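Project Bondik: Teaching a Humanoid to Handle Laundry
Final report, home robotics elective
Team: Josiane Delorme, Cristian Correa, Edgardo Dela Peña
Workshop: Lawal shared workshop

1. What we set out to do

Our goal was to get a humanoid to pick a piece of cloth out of a container and put it back in without dropping it on the floor. It sounds small. We thought it was small too, back when we wrote the proposal and had folding on the task list as a warm-up! Folding got cut in the second week, and the project got a lot more fun after that, since we could spend our time on the part we really cared about: how a hand gets hold of something that has no fixed shape.

The robot came to us as a working platform that could stand, balance and move its arms. Our part of the build was the cable routing on the right arm, the stand that holds the container, and Greltura, the control program Cristian wrote for the picking motion. We had nine weeks.

2. The stand

Edgardo built the stand. His first version was a tall one, knocked together out of shelf boards, and it wobbled whenever an elbow touched it. The second was lower and much stiffer, with a deck 228 mm off the floor, and we used it for everything that followed. Low means the robot has to reach down and forward, which is harder on the balance controller, but laundry lives down low in most homes and we wanted the reach to be an honest one.

We also spent an afternoon moving the stand around to find where the arm could get to the container without running into its own joint limits. Straight ahead was the obvious choice and it was bad, because the elbow had nowhere to go. Off to the right worked much better.

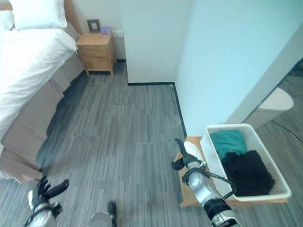

Once the position was settled we put tape marks on the underside of the legs so we could tell if one had been knocked loose, and Josiane wrote the starting pose into Greltura as a saved preset. Loading a preset takes a few seconds. Before that we were posing the arm by hand each time, and no two runs started from the same place.

3. Cables

This section is longer in our lab notebook than it will be here. The gripper gets power and data through cables that run along the outside of the arm. With too little slack, the wrist pulled on the connector as it rotated and the gripper went offline in the middle of a pick. With too much slack, the loop swung into the container and caught on the cloth.

Armelle Gilbert, who uses the bench next to ours for her own builds, suggested leaving one generous loop at the wrist and holding everything else close to the forearm. We tried it that same evening and the dropouts stopped. We'd been about to rewrite the driver — thank you, Armelle!

4. The picking motion

Greltura splits a pick into four stages: approach, open, close, lift. Approach and open were fine almost from the start. Close was where we lost most of July. The gripper was set to stop when it felt resistance, and a soft shirt gives hardly any, so it would close all the way, decide it had missed and open again with the cloth already in its fingers. Cristian fixed this by looking at the motor current over the whole closing movement, where even thin fabric leaves a little bump near the end.

Lift is slow on purpose. A fast lift makes the cloth swing, and a swinging sleeve will find the nearest cable.

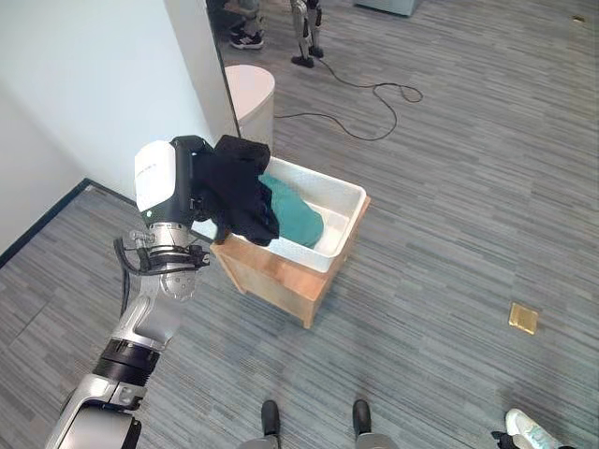 Putting the cloth back turned out to be a separate problem from picking it up. Greltura knows where the gripper is, but it has no idea how much fabric is hanging underneath. We first set the release point by gripper position alone, and the result was a lot of half-successes, with the top of the bundle over the container and the rest outside. The black cloth was our toughest customer for this: held over the white bin it drapes across the near rim, with some of the folds outside, while the teal one fills most of the space it's supposed to go into. We added a short sideways move toward the far side before release so the hanging part gets dragged in. It's a crude fix and we're very fond of it.

5. Testing

We did around 200 practice attempts while tuning, and didn't score those. The scored set was 54 attempts, run with the final settings and no changes in between. A pick counted only if all the cloth ended up inside the container. We logged each attempt in Futix, the little spreadsheet tool Josiane made for the class, with a note on which stage failed.

Most of the failures were at release, and nearly all of those had fabric left hanging on the rim. Failures at the close stage were rare by then.

6. What we'd do next

Use a camera to estimate how far the cloth hangs below the gripper, and set the sideways move from that. Try towels, which are heavier and don't slide the same way. Get the left hand involved, so one can hold the rim while the other works.

Gwenaël Tanguy has asked to take over Greltura for next term's group, and the presets and Edgardo's drawings for the stand are in the shared folder.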